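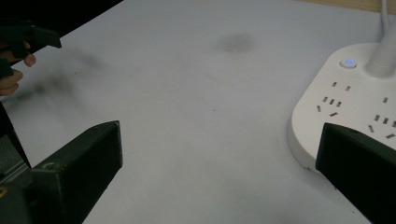 Work table with the power strip, Varghese Books

Ticket: Pundow catalog import stops partway through
Opened by: Sumathi Raju
Status: Closed
Opened: Nov 17, 2018

Hi all! So I'm moving our used book stock out of my giant spreadsheet and into Pundow, and the import keeps quitting on me. The file has 2,000 rows, one per book. It chugs along happily, gets to row 1,132, and then I get a gray box that says "Import ended" with an OK button and nothing else. No error number, no red text, nothing in the mail.

What I've tried so far (sorry, this is long):

Ran it again. Same row.

Restarted the laptop, ran it again. Same row. I also made tea, which helped me but did nothing for the import.

Deleted row 1,132 completely, which was a paperback guide to pond fish that I'm not too worried about. Now it stops at the next book down, which has slid up and become row 1,132! So I figured the book itself was fine and put the pond fish back.

Saved the spreadsheet as CSV again, this time picking the UTF-8 one. Same row.

We're on the desktop version, whatever came down with the July update. I never had trouble with it before, but I'd only ever added books one at a time with the scanner (it's a Morkside, and it's been great).

Any ideas? I'd love to not type these in by hand.

Sumathi

Reply from Senthil Bangera, Pundow support

Thanks for all the detail. Could you tell me two things? First, does the count in your catalog go up after the failed import, or does it stay where it was? Second, could you cut the file down to just the last part, from row 1,100 to the end, and import that alone?

Reply from Sumathi

OK, first answer: it stays exactly where it was. None of them go in, even the ones before the bad spot. I hadn't even looked, I just assumed I had half a catalog in there.

Second answer is more interesting. I cut the file down the way you said and it went in, all of it, pond fish included! So then I got brave, undid that, and tried just the top part, down to row 1,000. That one stopped. At row 62. Which it had sailed right past the first time?? I'm so confused.

I did notice that row 62 is one of the art books, and those have really long descriptions, because I used to paste the whole jacket blurb into the notes column. I quit doing that once I got to the mysteries.
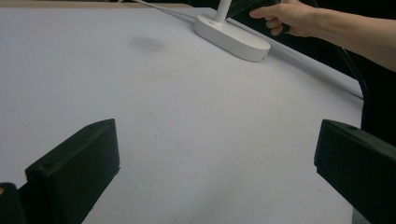
Back room table, Varghese Books

Reply from Senthil

That's a useful clue. There's a setting called "Preview before saving" on the first import screen. Was it on for one of these runs and off for the other? With preview on, the row counter shows the screen's progress, and it can be a long way from the row that's causing trouble. I'd turn it off and go by the second number.

Also please check row 62 for line breaks inside the notes cell. Click on the cell and see if the text sits on more than one line.

Reply from Sumathi

Yes to both! Preview was on for the big file and I'd switched it off for the top part, because I was tired of waiting on it. And row 62 has line breaks all over the place. The blurb has a quote, then a gap, then another quote, then a gap, then the bit about the author living in Illetti with her dogs.

I searched the notes column and there are 40 rows like that, nearly all art and cooking. I used find and replace to swap the line breaks for a plain space (you hold down Ctrl and hit J in the "find" box, I had to look that up) and saved a fresh CSV.

Ran the whole file with preview off and it went all the way through. The total matches the spreadsheet. I spot checked a handful, and the prices and shelf codes came over right. The notes are one big lump of text now, but I can live with that.

One small thing while I'm here: a few older books have the shelf code in lower case and the sort puts them at the bottom of the list. Is there a way to change those all at once, or do I fix them in the spreadsheet and reimport?

Reply from Senthil

Glad it went in. For the shelf codes, go to Tools, then Batch Edit, pick the shelf field, and choose "Change to upper case." No need to reimport. I've passed the line break problem and the bare "Import ended" message on to the developers. Closing this one, but replying will open it again.

Reply from Sumathi

Batch Edit did it, thank you so much! Fine to leave it closed.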